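Section 4. Setting up the clear storage bin, the lid and the sorting tray

Welcome to the part of the Gadness home storage guide that most people turn to first. By now you should have everything out of the carton, and we hope you have found a good flat table to work on. Take your time with this section. It is longer than the others, but once the bin and tray are where you want them, the rest of the set goes together quickly.

Before you begin, have a look at a clear bin and a shallow blue tray in use on a work table.
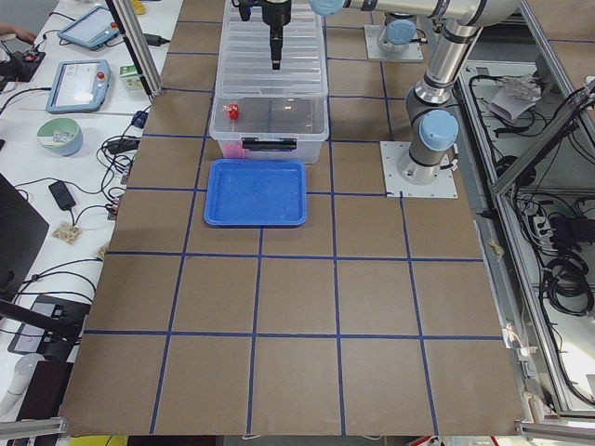
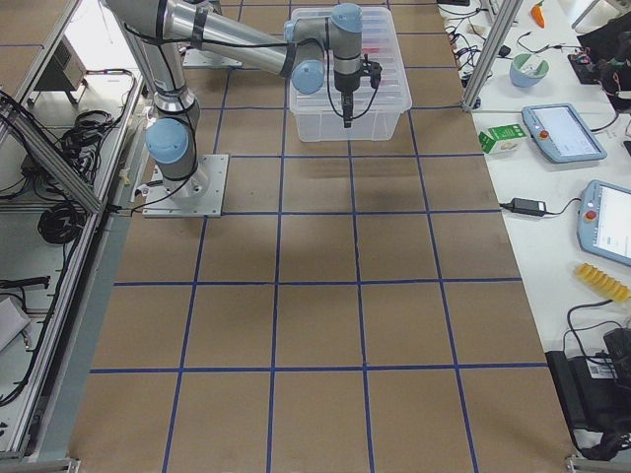
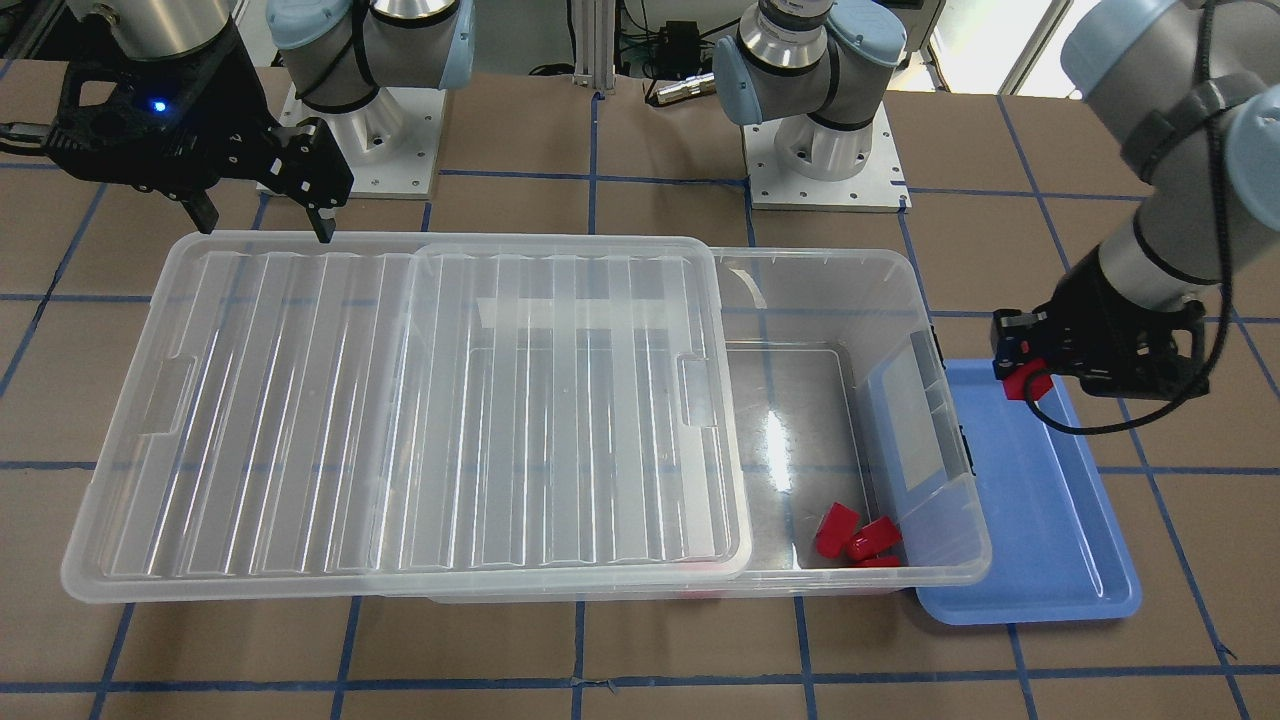
4.1 Choosing a spot

1. Clear a space on your table that is a good deal bigger than the bin. You will want room for the tray, for the lid when it comes off, and for your own elbows.

2. Wipe the table down and let it dry. Grit under a plastic bin will scratch both the bin and the table, and a scratched bin is harder to see through.

3. If several people share the table, mark out places with painter's tape. We are very fond of this at Gadness, and once you have tried it you may find yourself taping every shelf in the house! Press the tape down with the side of your thumb and keep the lines as straight as you can.

Note: Tape left down for months can pull at a varnished surface. Try a short piece in a corner first, and change the tape every May or whenever it starts to lift.

4.2 Placing the bin

4. Lift the bin with both hands, from underneath. Please don't carry it by a latch, even when it is empty.

5. Set the bin down with the long side facing you if you plan to reach in from the front. If the table is narrow, turn it so that a short end faces you instead. Either way is fine, and you can always change your mind later.

6. Press gently on each corner. If the bin rocks, slide it a little way along the table and try again – old tables are seldom as flat as they look.

Caution: Keep the bin back from the edge of the table. A full bin is heavier than people expect, and small children like to pull on anything they can see into.

4.3 Placing the tray

7. Put the tray close to the bin, on the side of the hand you use most. The tray is for things that are on their way in or on their way out, such as the toy blocks you haven't sorted yet, and it saves a lot of chasing around the table.

8. Start with an empty tray each time. It is tempting to leave a few odds and ends in it, and then a week goes by and the tray has turned into a second bin.

Note: The standard tray is part number 1186 and the deep tray is part number 1603. They share the same lid insert, so you can order either one as a replacement. The Ilinard tray from our older range will also work, though it is a little longer and won't stack with the others.

4.4 Filling and emptying

9. Open both latches, lift the lid and lay it flat somewhere it won't be stepped on. For quick jobs you can leave the lid resting partway across the top and work through the open end.

10. Put the bigger pieces in first and let the small ones settle in around them. Blocks can go in any way they like. Lower them in if you can, particularly in the evening, as a hard block dropped into an empty bin makes quite a racket.

11. Stop when the contents are 2 inches below the rim. The lid should sit down by itself without any pushing.

12. Close one latch, then the other, and give the lid a light tug.

Caution: Never stand or sit on the lid, and don't leave it half on when you move the bin. Carry the lid separately, or close it fully first.

4.5 Looking after the set

Wash the bin, lid and tray by hand in warm water with a drop of dish soap. Please keep them out of the dishwasher – the heat can warp the lid, and a warped lid will never latch nicely again. Dry the ridges with a soft cloth, since that is where the dust likes to gather.

If a latch feels stiff, work it open and shut a few times before you reach for any oil. Replacement latches come in bags of 18 and snap in without tools. Gwenaël Tanguy on our parts desk will be glad to help you find the right ones, and Fabrice Ferrand looks after questions about the Jorneo shelf brackets, which are covered in Section 5.

Section last revised 2019-11-07.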